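3. How People Stack, Store and Chip Their Plates
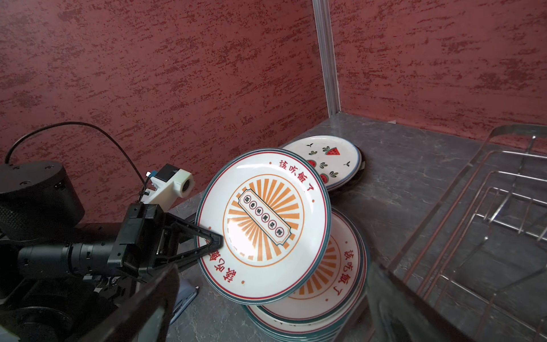
Roxana Sârbu told me, when I first showed her my plan for this section, that I was going to find out people don't know how many plates they own. She was right, and I should have listened before I printed the first round of diary sheets. I had a box on page one asking for the number of plates in the home, and the answers were useless. People left it blank, or wrote "enough."

Figure 1. White plates with a dark teal outer rim and a thin red inner ring, stacked on a gray marbled countertop.

So I dropped the box and asked about habits. What I wanted to know was simple: when a plate gets chipped at home, where in its day does that happen? I grew up thinking it was the sink. My mother blamed the sink for everything, and most of the advice I found in old housekeeping columns blames it too (rubber mats, plastic tubs, folded towels, you name it). But the households in my study kept writing about the stack -- pulling a plate out of the middle, setting one down a bit too hard on top of the others, sliding the whole pile sideways to get at a bowl.

3.1 The diaries

I ran the diaries in two towns, Narkutier and Pultunano, beginning in January. Each home kept a sheet on the inside of a cupboard door for 7 weeks and made a note whenever a plate was moved in a way that made somebody wince. I used that exact word on the sheet. Zoi Karagiannis thought it was too loose for a research paper, and we went back and forth on it for a while, but I still think it was the right call! Everyone knows what it means, and it catches the near misses that a word like "damage" would leave out.

I ended up with 3,020 usable notes. Of those, 1,950 were about stacking or unstacking, and the rest were split among washing, serving, carrying and a long tail of odd stuff I put under "other." One home in Pultunano sent in a whole page about a cat. I kept it in.

3.2 Top of the pile, bottom of the pile

The part I enjoyed most was what people wrote about which plate they reach for. Nearly every household takes from the top and puts back on the top, so the same few plates get all the use while the ones underneath just sit there. Several people only noticed this because of the diary. One wrote that the bottom plates in her cupboard "still look like the shop," and the top ones were gray with knife marks.

A few homes rotate on purpose. They lift the pile, slip the clean plates in underneath, and set it back down. You'd expect less wear on any one plate, and that does seem to be what they get, but they also wrote far more wince notes per week than the others. Lifting a full stack is heavy, awkward work, and the rims knock together on the way down. I can't say from the diaries whether the trade is worth it. Zoi thinks it is. I've gone back to taking from the top at my own house.

3.3 Things put between plates

In 5 homes people kept something between the plates: paper towels, felt rounds, cut-up dishcloths, and in one case coffee filters. I had hoped to compare these properly, but the homes that used liners also tended to use them only for their good plates, which came out a couple of times a year. Everyday stacks went bare. That leaves me with very little to say about liners in daily use, and I'd want a separate set of households, with liners handed out to half of them, before I said anything more. Roxana has already offered the coffee filters.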